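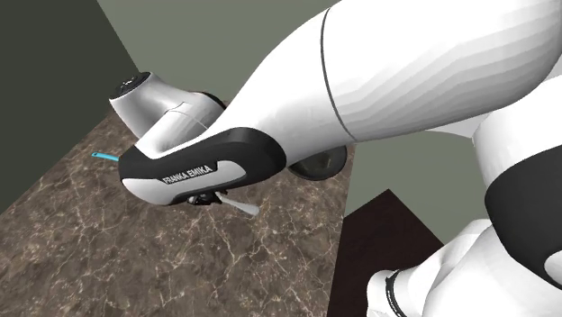
Figure 6.1 A white and black arm reaching over a brown marble-patterned tabletop.

Chapter 6
Curtains, Linings and the Warmth of a Room

Most of us choose curtains for their colour, and there's no shame in that (I've done it myself, more than once!), but a good pair does a great deal of quiet work once the sun has gone down. In this chapter we'll look at linings, interlinings and headings, and at how far a curtain ought to fall below the sill.

We begin in Fusoscombe, in a draughty front room that Chelsea Whiteley measured up one January evening. Her window was 2,000 mm wide, and she had allowed so little fabric that the curtains hung almost flat when closed. Keep her sums beside you as you read, as we shall come back to them in Section 6.2, when we work out fullness for ourselves.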